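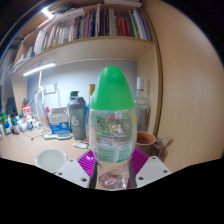 Canan Türkmen wrote back the same evening to ask why on earth we'd let a room full of fourteen-year-olds spend their first month of robotics club on a bottle, when what they all signed up for was a robot that drives. I've kept her note at the top of these pages, as it's a fair question and I'd like to answer it slowly. (Wait for people to find seats. Say hello to the Murkville parents by the door.)

So, good evening, and thank you for coming out! I'll start with what the students do at the desk. One of them takes the hand-held gripper, brings the two fingers in on either side of the bottle, closes up on it low down, and then we save that as one try. Then they do it again, and again, and then the next person has a turn. We started in August and by the time I sat down to write these notes the club had saved 3909 tries. We went back through them together, over a great deal of popcorn, and threw out the muddled ones, which left us 3893. I was sure it would be far fewer, and I told the kids so, and they have not let me forget it.

(Next picture. Take a sip of water.)
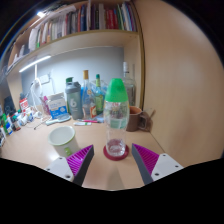 Tuncay Yalçınkaya
Club coach, Brukgate Robotics Club

Look at the gap between the fingers and the bottle. I could talk about that gap all night, and my family would tell you I have. A clear bottle is a hard thing to teach with, you see. Whatever is behind it shows through, and there's plenty behind it on a desk like this one, mugs and more bottles and so on. The students argued for a whole meeting over whether to clear everything away first. The ones who wanted the mess won the vote, and I was secretly on their side, because the kitchen table at home is never going to be tidy for a robot either.

(If time is short, skip to the Usmani part.)

The Usmani Cup is the competition we're entering, over in Drivumstead, and the task is pick up, carry and set down upright. We're sending 2 teams. One is training on all the tries we kept and the other is using only 3394 of them, leaving out the ones where the hand came in too fast. They picked that split themselves and they're keeping score against each other on the whiteboard, quite fiercely.

Back to Canan's question, then. The driving comes after the winter break, I promise, and the wheels are already in the cupboard. I'd just like them to know how to hold something first, and to have looked at their own work closely enough to throw a bit of it out.

(Questions. Ask the students to stand up and take the hard ones. Sign-up sheet goes around now, and please remind everyone to print their email address clearly.)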